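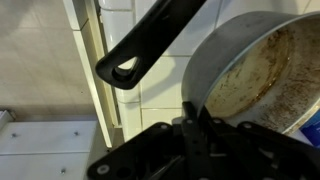

I finally have a bread routine that fits into a working week, and I'm so pleased with it that I've been telling strangers at the bus stop. I started in December with a bag of rye flour from Ayaaba, the little grocery two streets over, and I haven't bought a loaf since!

If you've followed this blog for a while you'll know I've tried before. My first starter died on a windowsill in the old apartment, and the second one went in the trash after a vacation. This one is thriving. It doubles in 5 hours on a good day and smells like green apples, and I check on it far more than it needs.

The loaf I keep making

It's a dark, dense rye with caraway, close to the one I used to eat at a cafe called Nornik when I was in college. Theirs was baked in long tins and sliced so thin you could almost read through it. Mine is not that elegant (I cut it like a lumberjack), but the flavor is very close, especially on the second day.

I mix it before bed, leave it covered on the counter overnight, and shape it when I get up. It's more like packing wet sand than shaping, to be fair. Then it sits while I shower and answer email, and goes in the oven at a lower heat than I ever would have guessed. 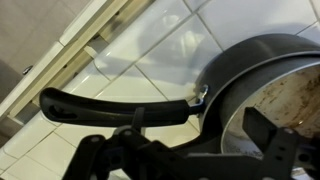

The hardest part is still the waiting afterward. Rye needs a full day before you cut it, and I've ruined more than one loaf by sneaking a slice while it was warm and finding the middle all gummy. Now I bake on a morning when I know I'll be out until dinner, wrap the loaf in a towel and leave the house. It works great!

Caraway turned out to matter more than the flour did. I bought two kinds, and the Vulik seeds were so much stronger that I had to cut the amount in half. Toast them first in a dry pan, just until you can smell them from the next room - any longer and they go bitter.

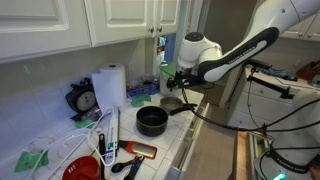 What I put on it

Butter and salt, mostly. Also:

Pickled herring with raw onion, if I'm eating alone.
Cream cheese and a lot of dill.
Plum jam from the Dornum market, the kind with big soft pieces of fruit in it. I'm down to my last jar and already rationing.

Next I want to try a version with cooked potato in the dough. I'll post the recipe if it comes out well, and probably if it doesn't.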